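Okay, long thread incoming, so get a drink. A few of you asked how I finally learned to write letters again after 23 years of emails and thumbs-up signs, and I have more to say about it than I thought.

It started with my aunt, Bríd Mac an tSaoi, who has never owned a computer and has no plans to. She writes to me on thin blue paper, both sides, and then up the margins when she runs out of room (she always runs out of room).

For years I answered with a phone call. She was always gracious about it. Then last June she said, very gently, that she couldn't reread a phone call. I thought about that for a good long while.

So I bought a box of 60 envelopes and told myself I'd use them all. The first letter took me three evenings. I had forgotten how slow a hand is – and how badly mine spells without help!

My big worry was having nothing to say. Aunt Bríd's advice was to begin with whatever I'd last had to eat and keep going from there. I've opened letters with soup, with toast, with a very disappointing pear.
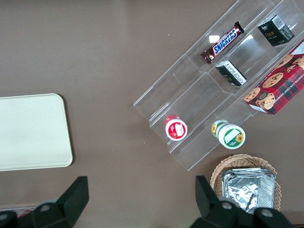 Snickers on the top shelf. I could get two pages out of that.

And she's right, you know. You start with a snack and by the bottom of the page you're telling someone you miss them.

A few practical things, for those who asked. I use a Vernis pen, medium tip, because the fine one scratches. Lined paper under plain paper keeps you straight. And buy stamps before you need them, or the letter will live in your bag until it's old news.

Don't copy it out neatly, either. I did that with the first few and they sounded like I was applying for a job. Cross things out and carry on. Aunt Bríd says the crossings-out are her favorite part, and she holds them up to the window to see what I almost said.
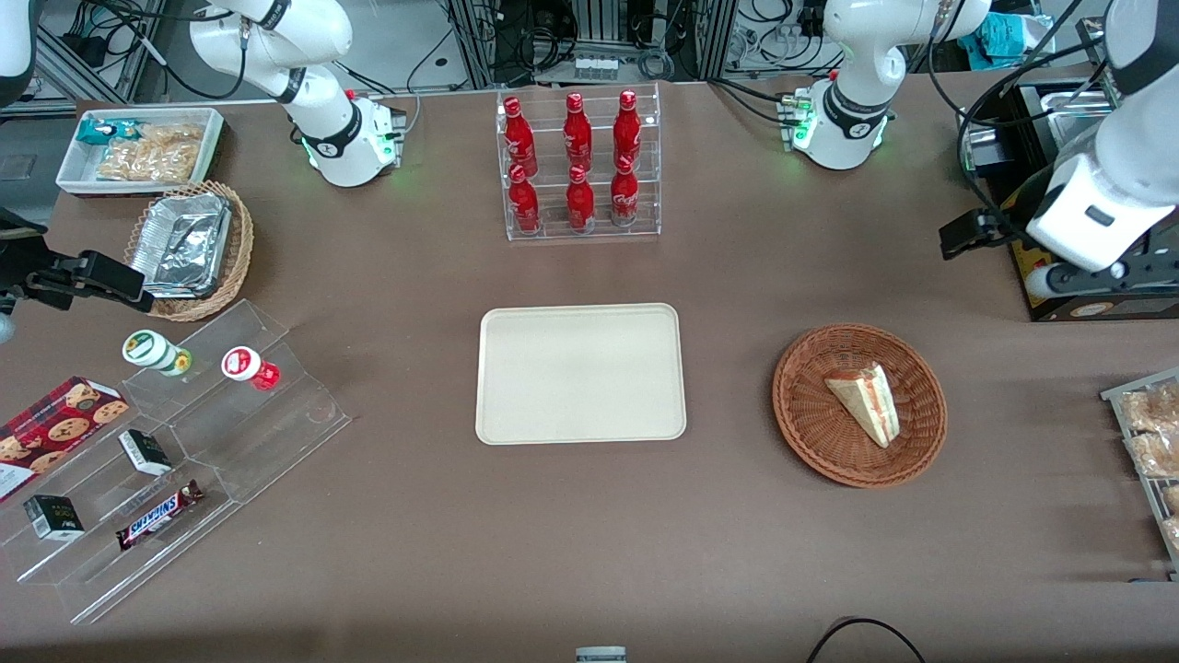
Jiltum, Jul 27, 2018

Wrote to her again this morning, four pages, mostly about drinks and baked goods and then a long bit about my mother's old garden that I hadn't planned on at all. It's in the mail now. If any of you would like to try this and have no one to write to, send me a message and I'll write first. I still have plenty of envelopes.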